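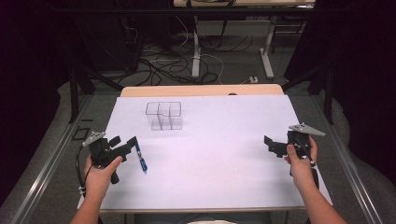
SOLTBY, September 30, 2021 – Primen, the family-run maker of desk and drawer goods, is pleased to share the news that its Korkon line of clear desk organizers will be in shops this November, after a long and happy stretch of sketching, cutting and starting over at the company's workroom in Soltby. The organizer is a simple thing to look at, a clear plastic container with three compartments side by side, the one on the right a little taller than its neighbors, and the walls are thin enough that a blue ballpoint pen put away in it can be spotted from across the desk. We like to think that a pen you can see is a pen you will put back!

The idea began, as a good many of our ideas do, with a kitchen drawer so full that it would no longer close. Viktória Vida, who founded Primen and still answers a fair share of the mail herself, emptied that drawer onto the table one evening and found 53 pens and markers, and only six of them would still write.

"I had been buying new pens for years when I already owned plenty, and I couldn't have told you where a single one of them was," said Vida. "So I wanted something for the top of the desk, where you can see what you have, and I wanted it small enough that you'd have to choose your favorites and let the rest go. My family teased me about it all summer, and now every one of them has asked for one."

Korkon organizers will be carried first at Dissanayake, the stationery and housewares shop on the market square that has stocked Primen goods since our very first season. The shop will set aside a table by the front window for the launch, and customers are warmly invited to bring in their own pens, pencils, rulers and scissors and try them in the compartments before they decide (please do bring the awkward ones, the long ruler especially).

The first batch is a modest one of 60 pieces, and a second will follow in time for the holidays. Schools, libraries and offices ordering 20 or more may write to Primen directly for a group price and should allow a little extra time for packing, as each organizer is wrapped by hand.

Shops wishing to carry the line, and members of the press who would like a sample, are welcome to get in touch with Viktória Vida at the Primen workroom in Soltby.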